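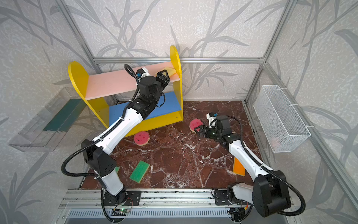
Visit report: two-arm sponge cell, Winditz workshop

Visited 11/07/2023 with Nnamdi Adebisi. Our host was Nobuhle Shabalala, who looks after the cell day to day. The purpose was to see how it is set up before we order parts for our own.

Frame and mounting

Both arms bolt to one aluminium rail along the front edge, so the bases can be slid and clamped without touching the booth. The walls carry a printed bamboo paper over the extrusion frame. The small circuit boards also sit on the rail, within reach from the front. Corrugated conduit takes the cables up each arm in a wide loop. Nobuhle checks the loops at the start of a shift – too tight and the wrist joint pulls on the connector.

The task is plain: sponges of several shapes and colours are moved between the floor and a small yellow-sided shelf with a pink upper board and a blue lower one. Both arms can reach the shelf, and the order of moves is set so that they do not meet there.
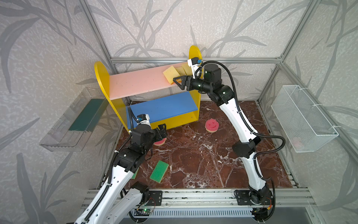
Grippers and wrist cameras

Each wrist has a small camera looking down past the two fingers. After any change of fingers the camera view is checked first. The tips should come in from the bottom of the picture, one on each side of the sponge. If one sits well off, the bracket screws are loosened and reset. Gervasio Troncoso keeps 12 spare fingers in a Dratus drawer and logs each swap.
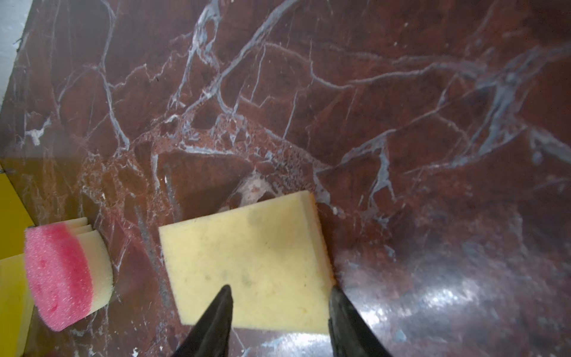
Floor and wear

The marble-patterned floor is glossy and gives glare in the wrist view. It also shows fine scratches. Nobuhle wipes it down every 3 days and brushes the fingers at the same time. Sponges are replaced when the edges go soft.
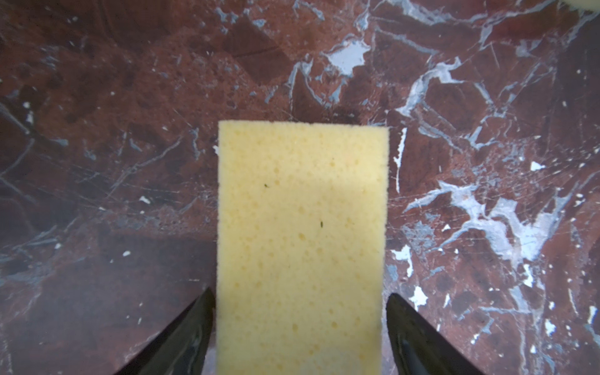
Wrist view, yellow sponge held between the fingers.

Points to follow up: rail clamp torque, and a price from Visser for 2 camera brackets.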